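Search this manual Go

4.2 Recording a grasp set

A set is 200 grasps on one table layout. Allow a morning for it, and don't promise anyone the afternoon.

1. Lay out the objects with clear cloth between them. Awkward things are welcome. Spectacles teach the Tolley hand more than another cube would.

2. Start a new session in Daltix and type the layout number. Daltix will accept any number you like, including the wrong one.

3. Bring the hand down slowly and stop at first contact. On thin wire frames, aim for the bridge.
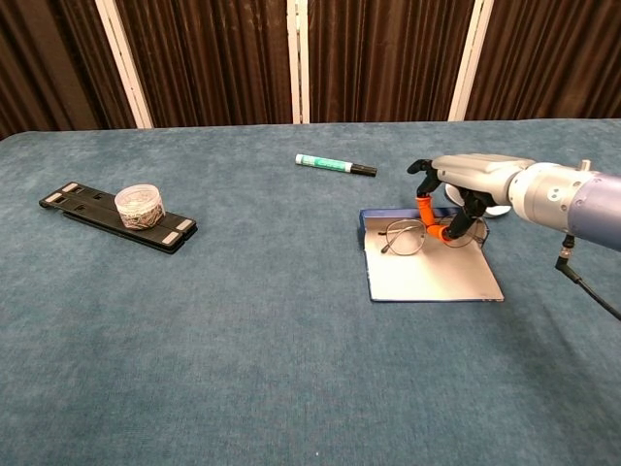
4. Press Mark, close the fingers, lift, hold for two seconds and put the object back.

Note: Failed grasps count. Label them "miss" and carry on. A set with no misses in it will be sent back by Lambrechts with a polite query.

CAUTION: Keep sleeves, lanyards and biscuits off the cloth while the arm is live.

5. Change the layout after each set. Small printed boxes and bottles lying on their sides are good choices — both look easy until you try them. When reaching for a box, watch what the fingertips are pointing at as well as what is under the palm.
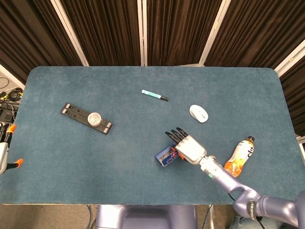

Can I delete a grasp I am ashamed of?
Only if the recording itself is damaged, for instance by a dropped camera feed. Anything else stays in, labelled for what it was.

6. Close the session and wait for the upload to finish before switching off. Error 19 means that you didn't.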